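To: Illetton kitchen list
Subject: Re: wire baskets for the back wall

Kazue Kuroda wrote:
> Before I order from Stosar, does anyone have the
> hanging baskets in use yet? The long one with dividers
> is $14 and the little bin is $6. We've got nearly
> 400 mm spare under the rail at Goltstead and I don't
> want them bumping the wall every time someone
> reaches in. Also, what colour are they?

Hi Kazue,

Both are white. We have the pair up at Illetton as of Friday. The long shallow one hangs from the rail and has five compartments. The small one is a fine mesh with a divider in it, and I've put it lower down, near the left corner — it's out of the way of the bench there and you can still reach it.

Nothing is in them yet. I was going to use the long one for tea bags and sachets, and the mesh one for pegs and clips.
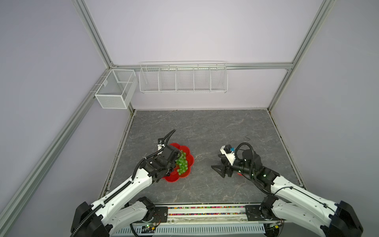

The grapes are on the red plate with the scalloped rim for now. Fruit is too heavy for the long basket in my view, and it would only get squashed against the dividers, so I'd keep a plate or bowl on the bench for that.

If you do order, get the hooks at the same time. Postage was the same either way.

Szilágyi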